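Chore Readiness Walkthrough, Bench 2
Inspector: Orest Symonenko
Second reader: Mi-kyung Ban
Date: 8/3/24
Task under review: clear the table, put the food in the box

Rating key: OK, FIX, or SIGH. The last one is mine. Mi-kyung has asked me to stop using it and I have noted her request.

1. Emergency stop within reach of a seated adult
OK. Tested twice. The second time was an elbow.

2. Work surface secured to frame
OK. Bolts checked with a wrench, then checked again by Mi-kyung, who does not trust my wrench.

3. Cables clear of the arm's path
FIX. They clear it at rest. On a long reach to the left they drag, and sooner or later one will take a dish with it. Choo quoted us a sleeve kit in January and the quote is still in my inbox.

4. Speed limit set for shared space
OK. Set to 60 percent. At that speed a four-year-old could clear the table first, and would want a snack for it.

5. Soft and light items
OK. Toy fruit goes in the box most of the time. Out of 205 tries on the Plusard software we logged 124 clean drops. My kitchen at home would not accept that number, but my kitchen at home has me in it, so the bar is lower than I'd like.

6. Bottles
SIGH. Ketchup remains unsolved. A bottle lying on a plate is two chores stacked on top of each other, and the arm tends to pick whichever one you didn't ask for.
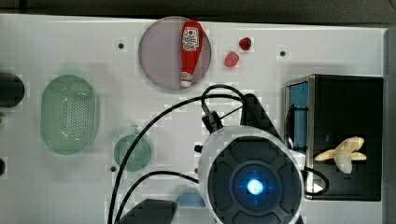
7. See-through dishes
FIX. The Vanska depth setting loses the edges of anything you can see light through. Mi-kyung suggests better lighting. I suggest uglier dishes. Try hers first.

8. Box placement
OK. Keep it to the right side of the table. If somebody moves it, redo the calibration, and don't tell me you eyeballed it.

9. Recovery after a dropped item
SIGH. It stops and waits for a person – same as my teenager. Weder says the next release will retry on its own.

10. Can it be left alone with the dishes?
No. Can it be left alone with a banana? Under supervision.

Comment from M. Ban: Item 10 is not on the standard form. Please use the standard form.

Reply, O.S.: The standard form has no place for bananas.

Open items: 3, 6, 7, 9. Recheck after the sleeves are on.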